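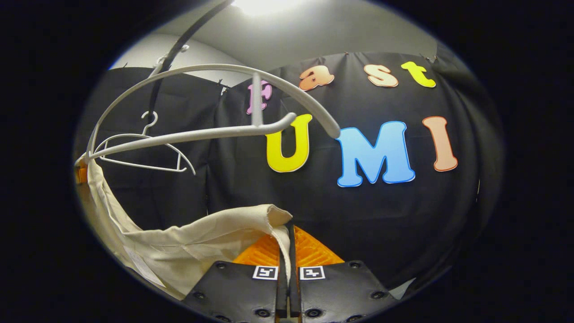
4. Hanging and drying the laundry

4.1 Before you hang

1. Read the care label of each piece. If the label shows a square with a line lying flat inside, the piece must dry flat and not hang.
2. Shake each piece two times by the corners. This takes out the big folds and you will need less ironing later.
3. Close zippers and turn dark clothes inside out.
4. Check that the rack is fully open and locked. Push on it lightly with the hand. If it moves, open it again from the beginning.

Caution: Do not let children hang on the arms of the Verkine rack, even when it is empty. The arms are made for cloth only.

4.2 Large pieces (sheets, tablecloths, towels)

1. Hold the piece by two neighboring corners and let it fall open.
2. Put it over the rack so that one side is a little longer than the other. When both sides are equal they touch each other and dry slowly.
3. Pull the edges straight with the fingers. Do not pull in the middle, the weave can lose its shape.
4. Leave a space as wide as your hand before the next piece.
5. After 4 hours, turn the piece so the inner side comes outside.

Note: A fitted sheet is more difficult. Put two elastic corners into the other two corners first, then hang it as a normal sheet.

4.3 Small pieces

1. Hang socks by the toe and shirts by the bottom hem. A clothespin on the shoulder leaves a mark.
2. Put heavy pieces near the center of the rack and light pieces at the ends.
3. Underwear and handkerchiefs can go on the Forkinard clip ring (part 308, sold separately).

4.4 Air in the room

1. Open a window for 15 minutes after hanging, also in February. Cold air from outside is usually dry and it helps.
2. Keep the door to the bedrooms closed during this time.
3. If you use a dehumidifier, set it to 40 percent and empty the tank before night.

Caution: Keep the laundry away from stoves and electric heaters. Never put a cloth directly on a heater — it can start a fire.

4.5 Taking down and folding

1. Touch the seams and the collar. These places dry last.
2. Fold cotton while it is still a very little damp if you want to iron it the same day.
3. Wipe the rack with a dry cloth before you close it.

For worn end caps and missing clips, see section 6. Questions about spare parts go to Rostam Shojaei at the Gronollow service desk.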